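Section 4 – Running the bin cell on your shift

For pickers moving over from the hand line. Read before first shift, not during.

1. Check the clamps on the bin. Tight, both sides. If the bin shifts the arm's pick points are off and you will get misses all night.
2. Tip items in loose. Mixed is fine – small packets, toy bricks, clear plastic stuff. Don't stack.
3. Hands out. Step back behind the line. Press Start.
4. Watch the first 11 picks. After that, check every so often.

CAUTION: Never reach in to free an item while the arm is live. Press Stop, wait for the light, then reach.
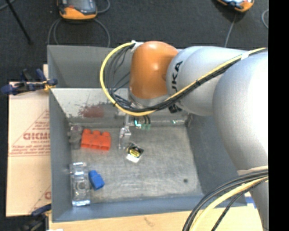
5. Clear items and flat packets are the slow ones. Three misses on the same piece and the arm parks itself, code 306. Take the piece out, put it in the hand tray, press Resume.
6. Look over the cables at start and end of shift. Tape lifting or a cable rubbing – tell Rhun Parri, dont re-tape it yourself.

NOTE: Your rate is no longer counted per person. The cell does some 3000 picks a shift and you are there for the ones it can't do. Hand tray work goes in the log under your name, code 306 stops too. Gwawr Watkins reads teh log every Sunday, and pay grade stays the same through June.

7. Breaks: park the arm first. Swap with your partner, say it out loud.

Trouble not listed – ext. 1938, ask for Siwan Lougher.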